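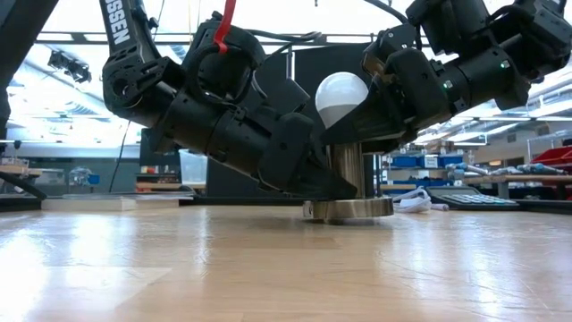 Home > Support > Tickets > Arms
11th January | Adora support desk | 1 min read

Bodance two-arm kit: right gripper opens during hold

Reported by customer: on the lamp task the right gripper lets go of the upper part after 53 seconds. Left arm not affected. Kit has been in use since November.

Checked cable seating at both ends of the right arm. No change.

Swapped left and right controllers. Fault stayed with the right arm, so the controller is fine.

Ran 5 holds at default grip force. Released early on 4 of them.

Found hold timeout set to 53 in the right arm profile. Left profile has it off. Probably carried over from the Brormont import. The fifth hold had been stopped by hand before the timeout.

Set timeout to off, saved, restarted. Held for 60 minutes, no release.

Asked Onyshchenko to correct the import template. Customer to confirm on their side. Status: pending.

Previous ticket | Next ticket | Back to list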